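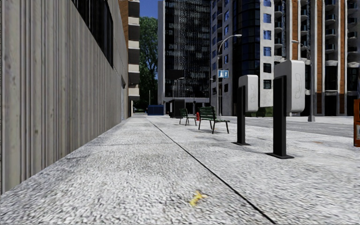 Water bill for a small shop jumped from $89 to $1,678, where do I start?

Tovcombe Community Help > Small Business > Utilities

cornerunit_tea

I run Cui, a tea shop in a ground floor unit in Tovcombe. We have one restroom, a three-compartment sink, a hand sink and an ice maker. The water bill normally comes to $89 a month. The June bill is $1,678.

I checked under the sinks and found nothing. The landlord says the unit has its own meter and it's between me and the city. The meters were switched over to the Vakier remote-read type this spring, and now I pay through Trolley, the new billing site. Trolley shows the total but I can't find the readings anywhere. The phone line told me to pay first and dispute later.

Has anyone gone through this? I don't want to pay that much and then wait for a credit, but I also can't have the water shut off.

slowdrip

I manage a few storefront units and have had two bills like this. One was a leak and one was a billing error. Find out which kind you have before you argue with anyone.

1. Get the readings. In Trolley, open the bill, choose the PDF version and go to the second page. You want the previous reading, the current reading, and whether the letter next to each is an A (actual) or an E (estimated). If the old meter's final reading was an E, suspect the changeover.

2. Read the meter yourself. Lift the lid on the Vakier display and wait for it to wake up. Write down every digit, including the ones after the decimal point, and take a photo.

3. Shut off everything that uses water, including the ice maker. Do this after closing. Wait 40 minutes without flushing or rinsing anything, then read the meter again. If the number moved, water is going somewhere. 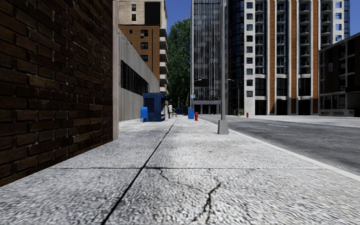
4. If it moved, close the main valve where the line comes into your unit and repeat the test. Still moving means the leak is between the meter and the valve. If it stops, the leak is inside. Start with the toilet. Put food coloring in the tank and look at the bowl after 15 minutes.

5. If it didn't move, compare your reading with the one on the bill. When the bill is higher than the meter, you have a clear error and can skip the rest of this.

6. File the dispute in writing, before the due date. Trolley has a form under Account, then Billing Concerns. Attach the photos. Ask them to confirm that the disputed part is on hold, and pay your usual $89 in the meantime so that the account shows a payment.

Check your lease as well. In mine, pipe outside the unit's main valve is the landlord's job, even when the tenant pays for the water.

jpk_laundry

Mine was the ice maker. Water cooled, and the valve stuck open so it ran straight down the floor drain all day. No puddle.

backbooth

Look at the units on the bill too. Our old meter read in hundreds of gallons and the new one reads in single gallons. We were billed for 3,000 of the wrong unit and it took two billing cycles to fix. The person who finally sorted it out was at the walk-in counter, not on the phone. Bring a printed copy of the bill, they couldn't open mine from the email.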